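Hello again, friends of Valine! Quite a few of you have asked about saved filters since the June update, so I sat down with my coffee and went through them properly (it took 2 cups).
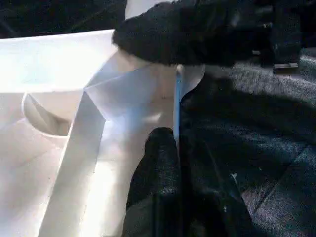

Where do my saved filters go when I close the app?

They stay with your account, under the list's own menu, and they'll be there on any device you sign in to.

You can keep up to 70 filters on each list, and my own Hondon list is getting close, I'm afraid! Give each one a name you'll recognize in a month, and drag your favorites to the top.

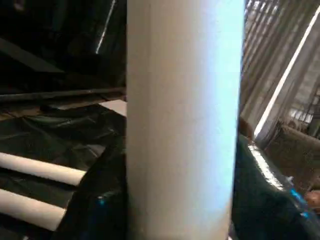 *Agbenyega*

Next time I'd love to get into sharing a filter with your whole team, which the folks using Ilholm have been asking for as well. Until then, keep the questions coming. I read every one of them, even the long ones.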